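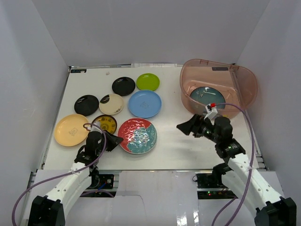 Figure 4.1. The plate cell with both arms over the table and one plate in the pink basin.

Unit 4: Setting up and looking after the plate cell
Course notes, Akihiko Nomura
Romaniuk Building, lower workshop

These notes cover the Mitero bench cell from cold start to shutdown. You will work on it in pairs during November. Read sections 4.1 to 4.4 before your first slot. Section 4.6 is needed only by the pair doing the cable change, but all of it can come up in the written test.

4.1 What the cell does

The task is simple to state. Plates lie loose on the white table and the arms move them one at a time into the basin. Either arm may pick. In the standard program the right arm does the placing, and the left arm brings plates from the far side to a handover point in the middle of the table.

Plates differ in colour, size and surface, and that is on purpose. A plain light-coloured plate on a white table is hard to find by its edge. A glossy black plate is easy to find, but it throws back the room lights as a bright patch, and the finder sometimes takes the patch for a separate object. Printed patterns cause trouble of another sort: the red and teal plate is split across the middle by its pattern, and an early version of the finder returned it as two half-plates. Use the full mixed set for every test. A run done only with plain plates doesn't count towards your log.

4.2 Before power

Do these in order. One person reads, the other does.

1. Check that the emergency stop is pressed in.
2. Clear the table and the basin. Wipe the table with a damp cloth and dry it. No spray.
3. Look along each arm from base to gripper. Check for loose screws at the link joints.
4. Follow each purple cable from the gripper back to where it leaves the arm. It should hang in an open loop with no kink and must not lie under a joint.
5. Move each arm by hand through its full reach. If a joint feels stiff or gritty, stop and write it on the fault sheet.
6. Check that the white sheet along the front edge is flat and covers the gap between the bases. It lifts at the corners after a few days. Press it down or replace the tape.
7. Set the basin at the right rear of the table, inside the reach of the right arm.

The grey walls stay in place at all times. If you need to get at the back of the table, reach over. Taking a wall off shifts the background and the finder will have to be taught again.

4.3 Power and homing

Release the emergency stop, then switch on the Bravis controller. The indicator lights on the electronics panel at the front should come on and settle. Wait for the controller to report ready on the screen before you touch the software.

Home the left arm first, then the right. Keep your hands outside the walls. When both arms are homed, compare the joint readings on the screen with the values on the card taped inside the cupboard door. A difference of more than 36 encoder counts on any joint means that the home position has moved. Don't carry on and hope the picks come out right. Repeat the homing once; if the difference is still there, go to section 4.5.

4.4 Gripper check

The Gasura grippers have angled fingers made for thin edges. A plate is taken by its rim, with one finger beneath and one above. For that to work the lower finger has to slide between plate and table, so its height matters more than anything else in this section.

Put one plain plate in the centre of the table. Jog the gripper down beside the rim until the lower finger just touches the table. Slide a strip of printer paper under the tip. It should drag a little but come free. If it is trapped, raise the height by one step in the settings page. If it moves with no drag at all, lower by one step. Do the same for the other arm.

Next, close each gripper on the rim and lift by the height of your thumb. The plate should stay level enough that it doesn't swing. If it tips, the fingers are closing too near the edge and the approach distance has to be increased. Change one value at a time and write down the old one.

Finger pads wear. Change both pads on a gripper together, after 600 picks or when the surface looks shiny, whichever comes first. The pick counter for each arm is on the settings page. Reset it after a pad change. The group last year forgot to, and by the end of term the left counter read 2,289, so we had no idea how old those pads were.

4.5 When home has moved

Common causes, most likely first:

A knock. Someone has leaned on the arm during cleaning.
A slack base bolt. Grip the base mount and try to rock it. Any movement at all is too much.
A changed part. After a gripper or wrist is refitted, the stored home is no longer valid.

Tighten what is slack, then re-teach home using the alignment pin from the tool drawer. Switch off the drives, set the arm against the pin by hand, switch on, and store. Run the homing routine again to confirm. Put the new values on the cupboard card in ink, with your initials. Leave the old values readable and cross them through with one line.

4.6 Changing a gripper cable

Symptoms of a failing cable are dropouts that come only in certain arm positions, usually with the wrist turned well out. Swap the cables between left and right before ordering anything. If the fault moves with the cable, it is the cable.

Power off at the controller and press the emergency stop. Support the wrist with the foam block. Release the plug at the gripper end first, then free the clips along the arm, working back towards the base. Fit the new cable in the opposite direction, base end first. Leave enough slack for a full wrist turn both ways. Test this by hand before you close the last clip.

4.7 Acceptance run

After any work on the cell, do one acceptance run of 96 picks with the mixed plate set. Empty the basin by hand and lay the plates out afresh each time the table is cleared. Don't put them back in the same places. Record for each failure which arm, which plate and what happened: missed rim, slipped, dropped at handover, or hit the basin edge. Note the time of day as well, as the afternoon light reaches the table from the left.

The basin is clear pink plastic, and a plate already lying in it can show through the side. If the finder tries to pick through the wall of the basin, the masked area is set too small. Redraw it on the camera page so that it takes in the whole rim.

4.8 Shutdown

Park both arms, switch off the controller, press the emergency stop. Stack the plates in the drawer with a cloth between the glossy ones. Fill in the log sheet before you leave the workshop.

For your next slot, bring a completed copy of the checks in 4.2 and your paper-strip results for both arms.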